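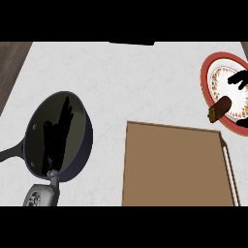
3.2 Contrast between cookware and work surface

Older adults with reduced contrast sensitivity report more trouble in the kitchen than in any other room, and most of the trouble they report happens at the counter. Earlier housing surveys recorded the height and depth of work surfaces but left out their color. We added it to the home visit form used in Bondik and Matlala, along with the finish of the surface and the color of the pans in daily use. A dark pan on a nearly white marble counter, as in Figure 1, was coded as high contrast. The same pan on black granite was coded as low contrast. Veining and mottling were noted but did not change the code unless the pattern was strong enough to break up the outline of the pan at arm's length.

Figure 1. A pairing of pan and counter coded as high contrast.

The full sample was 1379 households, each with at least one resident aged 70 or over. Visits were made during the day, and the interviewer rated the pairing under the lighting the resident normally used for cooking. If the resident cooked mainly in the evening, the blinds were closed and the ceiling light was switched on before rating. Residents then scored how hard it was to find the edge of the pan, on a scale from 0 to 100, with higher scores meaning more difficulty.

Median difficulty was 18 points higher in low contrast kitchens. The gap was wider in Matlala, where many of the apartments in the Zudero blocks were refitted with dark counters and have a single ceiling light. Adjusting for age and for time since the last eye exam made the gap slightly smaller in both towns.

Contrast inside the pan was not rated. Several residents raised this themselves and said that they could find the pan easily but could not tell how much oil was in it. A dark interior makes oil and browned food hard to judge, whatever the counter looks like, and a separate item would be needed to cover it. Glare was also left off the form. Polished pale surfaces near a window can be uncomfortable for people with cataracts, so a high contrast code should not be read as a recommendation for white stone. Section 3.3 deals with the edge of the counter itself, where the floor behind it matters as much as the surface.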